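Drummond open day, quick notes before I forget

12/28/18

Got there late, parking was a mess and the sign for Tremthorpe road is still missing. Drummond opens the building twice a year, May and now. Free entry, 2 dollars for coffee. Went with Janaína Bezerra, who wanted the storage and kitchen stuff. I mostly wanted to get warm.

Ground floor

Skipped most of it. Big shelving display from Stodance, nice but nothing you'd fit in a normal apartment. One unit was marked $1000 and that was the sale price. Kept walking.

Talked a bit with Wilson Ccori at the stairs. He said they moved the kitchen rooms up a floor this time, and that the whole place is 2700 square feet if you include the hallway. Felt smaller. Lots of coats.

Upstairs, kitchen things

Better up here. Quieter, and people let you look at stuff. The table I liked best had a black cloth over it and a black metal dish rack in the middle, solid raised back, lower bar across the front. I've been looking for one with a proper back for ages, ours lets plates tip out behind and then you're fishing under the faucet for them. Open cardboard tray next to it. Silver duct tape and a roll of white tape out on the cloth too. Pale blue-gray wall behind, a few scuffs, I'd paint a kitchen that color tommorow.

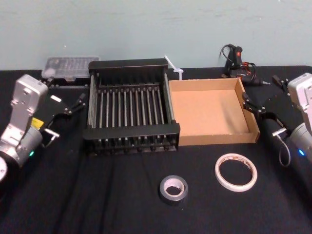
Prices and what we brought home

Didn't get the rack. No price on it and the line at the desk was not moving. Janaína bought a Skastero drawer divider for $15, looks sturdy, will see once it's been in a drawer a while. I got a dish brush. Also a catalog, heavy, left it in the car.

Lunch

Soup downstairs. OK. Bread was gone by the time we sat down. Only a handfull of tables so we shared with a couple from out of town who were measuring everything for a remodel, they had a whole notebook going.

If you go

Go early, park on the side street and start upstairs. Bring your measurements, I had nothing with me and had to guess at our counter. Elevator is slow. Restrooms are at the far end past the coats.

Will try again in May, want to ask about that rack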